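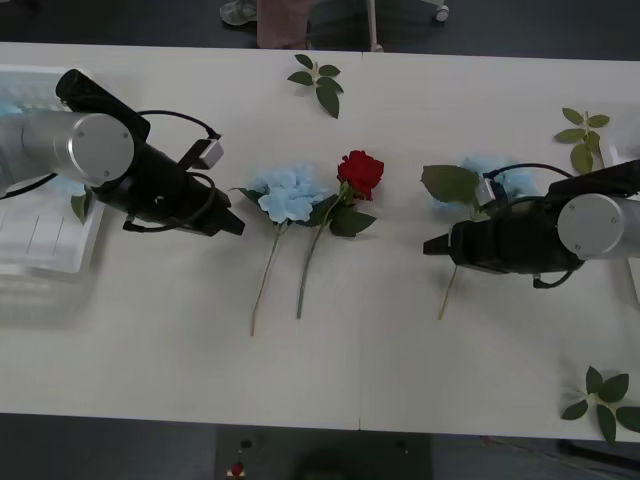

I am writing this review for other student clubs which look for objects to practice with two robot arms. We are the robotics club of Kirnbridge, and this year our task for the Mangubat student competition is to put flowers from a table into a basket. We used the Flovach artificial flower set for almost the whole season, so I think I know now its good and bad sides.

## Why flowers

Before this we practiced with blocks and cups. A block is a very polite object. It has flat sides, it does not bend, and it looks the same every day. The task at Mangubat is with flowers, and the rules allow artificial ones, but they don't say which brand. Our adviser, Imelda Marquez, wanted that we buy the same set for all the practice tables, so the results from one table could be compared with another.

In the set are red roses, light blue flowers of the hydrangea type, and separate sprigs of leaves. We bought ours in a shop in Pitport. Online it was cheaper, but the delivery would come after our first Saturday meeting.

## Stems

The stem is the most important part for us, because the gripper takes the flower there. Our fingers are black and wedge-shaped, and the plastic stems sit well between them when the arm comes straight. If the arm comes with an angle, a thin stem likes to roll away on the table. Baltazar Quintero, who writes most of our control code, solved it with a slower closing at the end. It costs some time in each run, but it is worth it.

The set has more than one kind of stem, and the package doesn't tell you this clearly. Some are smooth plastic with thick places, like the nodes on a real plant. The thick places are nice for the grip, as the stem can't slide so easily through the fingers. Other stems end in thin wire with a yellow color, and this wire bends. After a week of practice you have flowers with curves which they didn't have in the beginning. For a vase at home it is maybe an advantage. For us it meant that the flower moved in a different way every time we lifted it.

I checked the stems by hand after 200 runs. No stem was broken. Several wires were bent, and I could make them straight again with pliers. 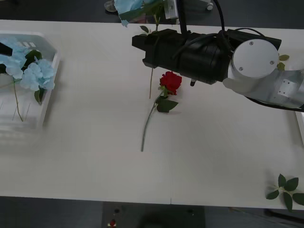

The heads of the flowers are the second question. The blue ones are wide and soft, and they hide what is behind them. With one arm it is not so important. With two arms, when one is holding a blue flower in the air and the other must work near the table, the flower covers exactly the place which the camera should see. We lost many good tries in this way until we changed the order: now the flower in the air goes first to the side, and only then the second arm starts to go down.

The rose is easier. The head is small and tight, the red is strong, and on our white table the vision program finds it almost always. The leaves under the head are useful too, as they show in which direction the stem goes. I recommend to start new members with the rose.

## Leaves

The loose sprigs I liked less. At first we thought they are only decoration and we left them in the box. Then Imelda said that at the competition there will be things on the table which are not the target, and we should be ready for this. So we put sprigs between the flowers, different for each run. Our first program took a leaf as often as a flower. It was a sad afternoon, but we learned more from it than from the month before.

The problem is the quality. The leaf sprigs come apart from the stems too easily. If you pull a flower from a pile, a sprig may stay behind, and then you have one more loose sprig and one flower without leaves. We used hot glue on the joints. Please do it before you start to collect data and not in the middle like us, because afterward the flowers look different and you must record again. We repeated 21 runs for this reason.

## Color and light

The colors are good for a camera on the wrist. The finish of the leaves is not too shiny. On some leaves the light goes through when they hang high, and then the green becomes more pale than the stem. The vision program needed examples of this case also.

I can't say if the colors will stay. Our table is not near a window. After the season, some 400 runs together, I compared a used rose with one which was still packed, and I could not see a difference in the red.
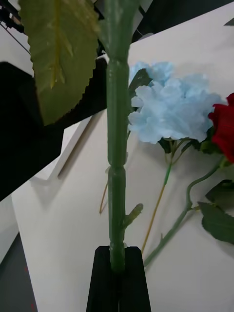
With the wrist camera you also see quickly if the flower was taken too high or too low. We tried both. Near the end of the stem, the big leaf and the head pull the flower to one side, and it turns slowly in the fingers. A little above the middle was best for the heavy ones. Short rubber on the fingertips would probably help also, but in our category we may not change the gripper, so I can't give you a result.

One small thing about storage. The set comes in a bag, and the flowers catch each other with the leaves. Take them out and keep them flat in a box. Write a number with a pen on a small piece of tape under each head, then you know which flower was in which run. I started with this too late.

## My opinion

What I liked:

- stems don't break, also after many bad grips
- strong red and clear blue, easy to separate on white
- enough difference between flowers that the task stays interesting

What I didn't like:

- leaf sprigs fall off without glue
- thin wire ends change their form
- the package doesn't say which stems are inside

I give the Flovach set 4 stars from five. For a beginner class I would buy it and sort out the flowers with the thin wire for later. For a team which already has a stable grip, leave them all together. We will order one more set in October, when the new members come, and Baltazar has asked that this time somebody does the gluing on the first day.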